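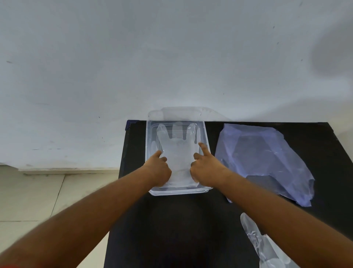

Leftovers

Ruth Pilkington had the keys to the flat until five. Twenty past two now. Kitchen done, nearly. Bathroom not started, and the van man ringing every ten minutes to say he was nearly there, which he wasn't.

Her mother's writing was on everything. Jars, shoe boxes, the underside of the clock. SOUP, no peas. BUTTONS, Damik's coat. Who was Damik? No idea. A lodger maybe, there'd been a few of them after Dad went, quiet men with one suitcase who paid in cash and mended things.

She put the buttons in the keep pile. Took them out. Put them back again.

A knock. Not the van.

"I am from 23," the woman said. "Parisa Safavi. Your mother had my dish."

"Right. Sorry. Which dish?"

"Blue. Big. It doesnt matter about the dish."

But she came in anyway, straight past the bin bags, and stood in the kitchen as if waiting to be told off. Small woman, good coat, slippers. She had brought rice. Of course she had. Still warm, you could smell it — saffron, something sour, butter.

"You have eaten?"

"I had a biscuit."

"A biscuit," said Parisa, to the wall.

So they ate. Standing up, two forks, the rest were packed. The phone went and Ruth let it ring. It was the first food in two days that hadn't come out of a garage and she was embarrased how fast it went.

"She talked about you," said Parisa. "Always Ruth is busy. Ruth is very busy. She was proud of this, I think."

Ruth looked at her fork.

"Did she ever mention a Damik?"

"The coat man! Yes. He left in March, in snow, without the coat. She kept it for him twenty years. Every winter she brushed it." Parisa shrugged. "I said to her, he has bought another coat by now. She said, well, this one's his."

There had been a coat. Brown, heavy, back of the wardrobe. Ruth had bagged it at nine that morning with the curtains and it was down on the pavement with everything else for the tip.

She went down the stairs in her socks. Three bags, four, the wrong ones, pillows, more pillows. Then the sleeve. She sat on the kerb with it on her knees and found the place where the buttons should be, five threads, all cut neat. Somebody had meant to do it properly and not got round to it.

The van came round the corner. Big cheerful man, window down.

"All this going, love?"

"Not this," said Ruth.

Upstairs Parisa had found the cling film. 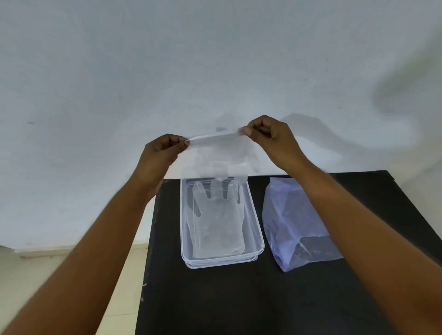 A sheet of film lifted over the box.

"You can sew?" she said, not turning round.

"No. Not really."

"Bring me the buttons."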